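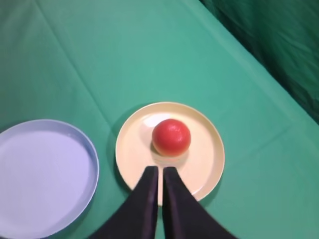
How to write an episode page for the Pallska fan wiki

I've done 60 of these now, so I've got a bit of a routine going. It's easier than it looks!

Step 1: Watch it twice

First time through, just enjoy it. Second time, keep the pause button handy and jot down who turns up, which gadgets get used and any place names (Durkstead has been spelt three ways, so copy the on-screen version).

Step 2: Write the plot bit

Present tense, please, and keep it under 100 words per act. Hüsnü Ağca goes through new pages most evenings and he will trim yours — don't take it personally, he trims mine too.

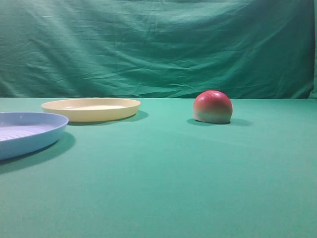

Step 3: Add the links

Link each character once, the first time they appear. Aksoy has two pages, one for the captain and one for the ship, and I still mix them up.

Step 4: Save and tag it

Pop "needs check" at the bottom and Gönül Sezer will pick it up from the list.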